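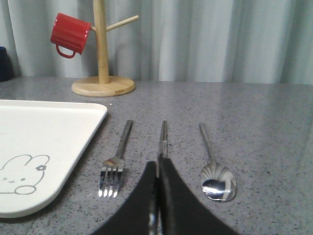
Cutlery, tray and mug tree on the speckled benchtop.

PLESTWOOD RESIDENTS' ASSOCIATION
Minutes of the general meeting held 16 May 2024, Plestwood Hall, 7.30 pm

Present: 30 members, plus a representative of Dilden, the council's parking contractor.

1. Previous minutes
The March minutes were accepted with one correction. Item 4 should read "the council said it would consider" and not "the council agreed". Several members felt the difference mattered a good deal.

2. Permit parking trial, Flakby Street and Lie Lane
The Dilden representative presented the proposal. Residents would pay $220 a year per permit, two permits to a household, with a 2 hour limit for everybody else. The stated aim is to stop commuters leaving cars near the station all day.

Members asked how many commuter cars there are. The representative referred to a survey. Asked when it was done, the representative said over the school holidays. It was put to the representative that commuters and school traffic are both thin in the school holidays, and that the survey would mostly have caught residents' own cars. The representative undertook to check.

A Lie Lane member asked whether a permit guarantees a space. It does not. The same member asked what, in that case, the $220 is for. The answer given was administration and enforcement. The meeting asked for the enforcement hours in writing, as the current loading zone outside the chemist has not seen an inspector in anyone's memory.

Tradies and visiting carers would use day passes at $10 each, bought online. A member whose mother has a carer in every weekday pointed out what that adds up to. The representative said a concession was "under active review". No date was offered for the end of the review.

The revenue forecast was tabled. It assumes every eligible household buys both permits. Members doubted this, particularly for the units on Flakby Street, most of which have a garage.

Moved: that the association does not support the trial in its present form and asks council for a fresh survey taken in term time. Seconded. Carried, two against.

The members voting against asked for it to be noted that they can't park outside their own homes now and would take a poor scheme over none.

3. Footpath, north side of Flakby Street
Council's letter says the tree root repairs are "complete". Members who walk that way report fresh grey paint around the raised slabs and no other change. Photos to be sent with a reply asking what "complete" covers.

4. Hall hire charges
Deferred again. The draft schedule has a community rate and a local rate and does not say which one applies to us.

5. Other business
The green bin timetable on the council website still shows last year's dates. Raised in March, raised again.

Actions
Secretary to write to council on items 2, 3 and 5.
Dilden to supply survey dates and enforcement hours.

Meeting closed 9.10 pm. Next meeting to be advised once the hall booking is confirmed.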